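Teleop demos for battery sorting – policy grabs fine, then drops or tilts. Is it my demos?

Posted in: Robot Learning > Teaching by Demonstration
Tags: teleop, wrist camera, gripper, small parts

jasesum_bench
Trying to teach an arm to pick up loose AA cells off a counter and stand them in a tray. Driving it by remote (leader arm, the Jestano one, stock firmware). Wrist camera plus one overhead. 793 demos so far, all me, done over most of October, usually late evening.

Trained on all of it. Approach is good. Closes on the battery OK. Then about half the time it either squeezes too early and the cell shoots out sideways, or it picks it up and the cell leans over in the jaws so it wont go in the tray slot.

When I drive it myself it works nearly every time. Same gripper, same pads, same counter. So is this
– not enough demos
– bad demos
– or camera

I was going to just keep going to 1,271 because that's what the other cell task in our shared set has and that one works. But thats a lot of evenings. Don't want to do it if the problem is somewhere else.

Things I already tried: lower learning rate, longer training, cropping the wrist view. Crop made it worse.

lynch_st_garage
More demos. Always more demos. Mine got better when I doubled it.

busach_ops
Wouldn't record any more yet. Go back and watch 5 of your own demos at quarter speed, wrist view only, and look at the bit between "jaws arrive" and "jaws closed". Bet you find one of these, I had both.

First one – you're fixing the grip while closing. You come in a little off, start squeezing, feel it's wrong through the leader, wiggle, finish. Works great for a person. In the data it looks like closing early and moving sideways at the same time is normal. The policy copies the squeeze and not the wiggle. That's your shooting out sideways I think. Fix is boring: arrive, stop, full stop, half a second, then close. No steering with the jaws moving. Feels slow and dumb while you do it. And don't trim the pauses out afterward!! I did that to save disk and lost a week figuring out why it got worse.

Second one – where on the cell you grab. If it's sometimes the middle and sometimes near one end, you get lean. Pick one spot and stick to it. I go for the bottom part, so the top pokes out past the jaw tips and the camera can see which way it points. If the jaws cover the whole thing there's nothing in the view to tell it that it's crooked.

Also which end is up. If your tray needs the plus end up then every demo has to end that way, including the annoying ones where the cell starts out facing wrong. If you've been leaving those out (I did) the robot has never seen them.

Wrist view from mine, for what I mean about the grab spot:
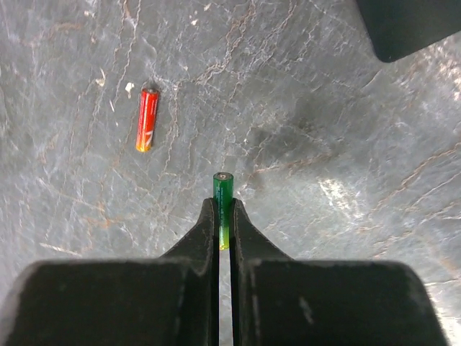

Green cell held upright, plus end showing past the jaws. Red one still lying on the counter.

Couple other things. My counter is veiny gray stone and it shines on the right side, I was sure that was the problem and wasted ages on it. Laid a plain mat over it, retrained, no real change. So check the grabbing before you go buying lights. Your crop probably hurt because it cut the jaw tips or the spot just past them, leave those in.

And keep at least 2 cells out in most demos, different colors if you can. If there's only ever one on the counter it never has to choose and then it dithers between them later.

What I'd do in order:
toss the demos where you corrected during the close
retrain on what's left, even if its a lot fewer
test 
then record new ones only for the starts it fails on

jasesum_bench
ok watched them. yeah. I wiggle in every single one, didn't even know I was doing it. Grab spot is all over too. Can't really toss them all though, that'd be the whole set? Is there any way to save the approach part

busach_ops
Cut each one right before the jaws start to move and keep the front piece, some trainers are OK with that. Check yours handles episodes with no finish or it'll learn to hover over the battery forever. I ended up redoing mine from zero, pausing every time. Went faster than the first round

lynch_st_garage
still say more demos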